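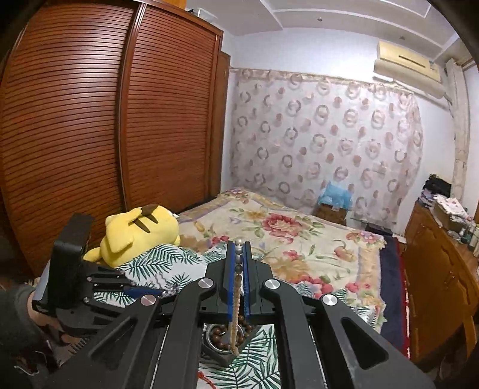 Beads on the bed, Saturday

Filed under: Diary / Home

June 25, 2022

Spent most of the morning on the jewelry. I have been saying I would do it since January, when the clasp on the long beige necklace caught in my blue sweater and I put everything away in a hurry.

I used the bed because the light is better there and the palm leaf cover is mostly white, so small things show up on it. Moved the Pikachu over to the side. The flowered quilt stayed where it was.

The brown wooden bracelet was first. I bought it at Festby the summer I worked the ticket booth, and I think I paid too much for it, but I still wear it more than anything else I own. The elastic is getting tired. Rocío Mateos restrung one like it for me once with cord from Moya and it lasted for years, so I will ask her what thickness she used. There is a roll of 90 feet in the Moya catalog, which is far more than I need. Maybe she would split it with me.

The long beige strand is the one that always makes trouble. It knots around whatever is next to it. I looked at hanging strips at Ivex last week and the cheapest was 13 dollars, for a piece of wood with pegs. I could do the same with nails on the inside of the wardrobe door, if the door will take them. Need to check that first. 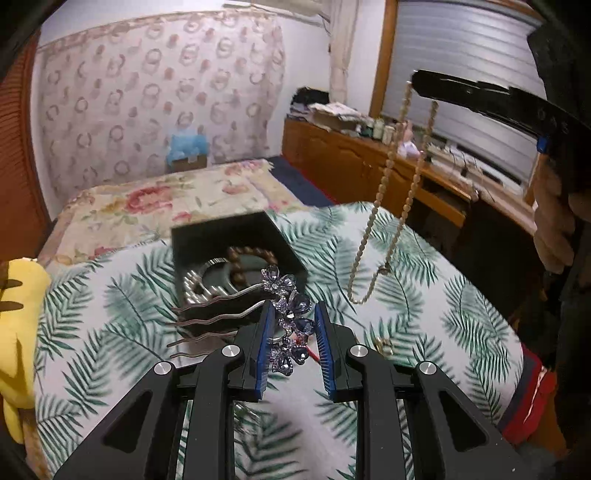
The hair comb was my aunt's idea. She gave it to me for my cousin's wedding and I have worn it twice – once at the wedding and once at a dinner where it slid out before the soup. My hair is too fine for it. Still, I like the violet stones and I am not giving it away. I will try it again in the fall with more pins.

The small gold ring needs a place of its own or I will lose it. I might use one of the little jars from the cabinet. The red cord I can't decide on. It came around a package from Verier and I kept it because it seemed too good to throw out. It could hold a pendant if I had one.

The black box is a decent size if I keep to the things I wear. The silver beads take up less room coiled than I expected.

Still to do: the papers on top of the cabinet, and the dark clothes stacked beside them, which should go to the donation place before it closes for July. I also want to wipe down the blinds.

Rocío called after lunch. She can come Tuesday evening and bring her pliers. I said I would make rice. Need eggs, dish soap and a light bulb for the hall.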